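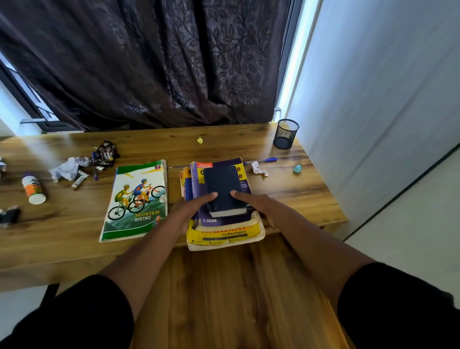 The open afternoon at Plivadwood in August was billed as a look at how household robots learn to tidy. I had been to two of these before and came home from both with a tote bag and no answers. So I asked the woman running the Plidano demonstration for half an hour, and to her credit she gave me longer.

Her pitch is simple. People do ordinary chores, the footage is gathered up, and the software studies what hands do. "A desk is harder than a warehouse," she told me. "In a warehouse every box is a box. On a desk you get books, pens, paper, and all of it is a different shape."

Fine, but whose desk? She said the collection has 990 recordings so far. I asked how many homes that covered and she said she would have to check.
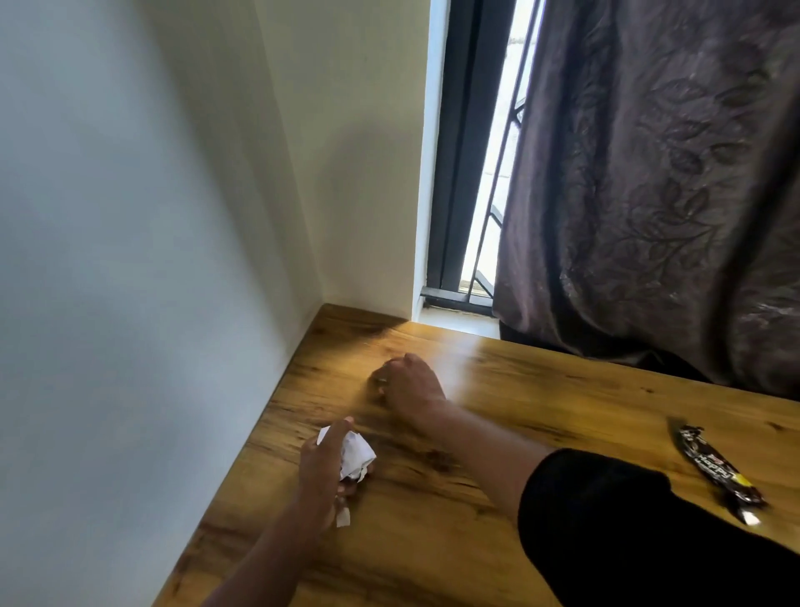
Trash was her favorite subject. "A wrapper is a terrible object for a machine," she said. "It changes shape every time you touch it. And it has to decide if you still want it." I asked if the Plidano arm could make that decision today. There was a pause. "It can pick up a wrapper. Deciding is the next stage."

The arm on show that afternoon, built by Kaimal, was moving foam blocks from one tray to another — slowly, and with a man from Flernum standing next to the stop button. I watched it drop a block. He put it back in the tray by hand and started the run again.

I asked what a family would pay for one. She wouldn't give a price, though she did say that 200 people had signed up to hear more. Signing up is free.

"You think we're overselling it," she said as I put my notebook away. I said I thought a person could clear a desk before the arm finished its first tray. "Today, yes," she said, and went off to greet the four o'clock group.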